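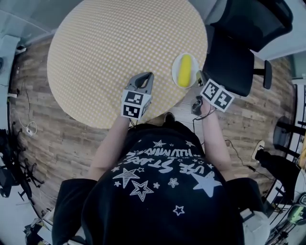 Hand-held demonstrations: progress to the end of the second stage

November 16, 2020
By Razia Mughal
6 comments | 20 shares

This report covers the work done under the Kazmi grant since September. It deals with the collection of demonstrations, the first training runs on the arm, and the changes we would like to make to the plan for the next stage.

In the first stage we taught the arm by remote control. The operator sat at a desk with a pair of joysticks and watched the table on a screen. It worked, but it was slow, and new operators needed a good deal of practice before their recordings were usable. For the second stage we moved to hand-held grippers. The operator stands at the table with one in each hand and does the job directly. Each gripper carries a white cube with printed square markers, and the software works out the position of the hand from those. The arm is not needed while recording, so it can be used for tests at the same time.

Tasks

The tasks are all small table jobs: putting a piece of toy food on a plate, taking it off again, moving the plate, and passing an item from one hand to the other. We agreed with Okuvwood at the start that round tables should be included as well as square ones, and this has been done. The plate tasks are complete. Passing between hands is not, and will run into the next stage.

Recordings

We have 1,906 accepted demonstrations. The target for the stage was lower, and the extra ones are nearly all plate tasks, which are quick to do. A further 500 were rejected. The main cause was markers being lost when the operator turned a wrist too far or leaned over the cube. Mohsin Dogar has written a check that runs as soon as a recording ends and tells the operator whether to repeat it. Before that, faults were only found at the end of the day.

Cables remain a nuisance. An operator who steps back from the table can pull the lead, and on two occasions the connector had to be replaced. We have asked Cokora for a price on a longer lead with a right-angled plug.

Training runs

The model trained on plate tasks only was tried on the arm in 20 runs. It placed the item on the plate in most of them. The failures had a common pattern: the arm closed its fingers too early and pushed the item along the table. We think the recordings contain too few slow approaches, and operators have been asked to vary their speed. The model trained on all tasks together has not yet been tried on the arm.

Changes requested

We ask to move six days of arm time from the joystick comparison to the passing task. The comparison can be finished with the recordings we already hold. We also ask to keep the present room until the end of the next stage, as moving the Sodidus tracking computer would mean repeating the set-up measurements.

Spending is within the budget for the stage. The cost of the replacement connectors has been charged to small equipment.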